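Equipment planning for two-armed robot work cells

Equipment planning for a two-armed robot work cell covers the choosing, pricing and scheduling of everything needed to get a pair of robot arms doing useful work at a table. The arms come first in every conversation and last in most of the arguments. The subject is practiced by laboratories, small manufacturers and training centers, usually by whoever was foolish enough to own the spreadsheet.

Planning differs from ordinary tool buying in that the main purchase does very little alone. An arm without a gripper is an expensive way to point at things, and a gripper without a camera, a mount and a working cable is a paperweight with a warranty.

Scope of a budget

A plan normally separates the arms, the hands and eyes, the furniture, and everything else. The last category is the one that grows. It takes in spare fingers for the grippers, camera mounts, power supplies, cable of several kinds, freight, insurance, training hours, and the small objects the arms are supposed to handle.

The Flirkon worksheet, a planning form that circulated among workshops in Tromadby and is still copied there with its original spelling mistakes, gives each category a line and then adds a blank line labeled "other." Experienced users fill in "other" before anything else. The form assumes 115 working days in the first year, a figure that allows for commissioning, repairs and the period in which two departments dispute who has the key to the room.

Arms and grippers

Two arms are bought where a task calls for holding an object and doing something to it at the same time, or for bringing two grippers to the same small item. Buyers are advised to settle the task before the model. Reach, payload and repeatability are the figures printed largest in a catalog, and payload is the one most often overbought. Much table work involves things a child could lift, and a heavier arm brings a heavier base, a bigger crate and a longer talk with the landlord.

Grippers deserve more attention than they get. Long, narrow fingers suit crowded reaches and small parts; wide pads are kinder to soft containers. The Nolte method, named for the supplier whose price lists first set it out, sets aside 5 percent of the arm price each year for replacement fingers. Accounting departments tend to strike this out in the first draft and restore it in the second year, under a different name.

Cameras and cabling

Cameras mounted near the grippers are budgeted in pairs, with one spare. The spare is not a luxury. A camera that rides on a moving wrist leads a harder life than one on a shelf, and delivery times take no notice of a project's deadline.

Cable is cheap by the yard and costly by the afternoon. Lengths are best measured with each arm at full stretch, then again with the arm folded, as slack that looks generous in one position hangs in loops in another. Clips, sleeves and ties are listed separately in better plans and borrowed from a neighboring room in the rest.

Tables and supplies

The table is where savings are usually attempted. Two panels pushed together cost less than one large top and pass more easily through doors, though the seam has to be kept in mind when small items are placed by hand or by machine. A pale surface helps dark fingers stand out in camera views. It also shows every spill.

Task objects are a budget line in their own right. A lidded plastic cup with some brown liquid in it costs next to nothing, yet it asks a good deal of two grippers closing in from opposite sides, and a plan for such work should include more cups than seems dignified. Tape, scissors and markers belong on the list too. Left off, they will be bought anyway and filed under travel.
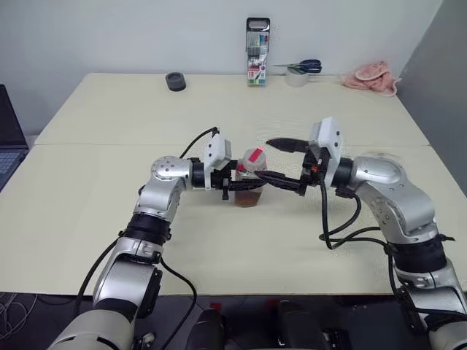 Leasing and shared purchase

Leasing suits groups that expect their needs to change or their funding to stop. Terms of 3 years are common in the Tromadby form, with an option to buy that is read carefully only in the final month. Damage clauses should be checked for the word "liquid."

Shared purchase, sometimes called the Cimilano arrangement, divides one cell between several users by hours booked. It works well on paper up to 80 percent occupancy. Past that point the booking calendar becomes a diplomatic document, and Monday mornings acquire a resale value.

See also

Bench layout
Cable management
Depreciation
End effector
Spare parts inventory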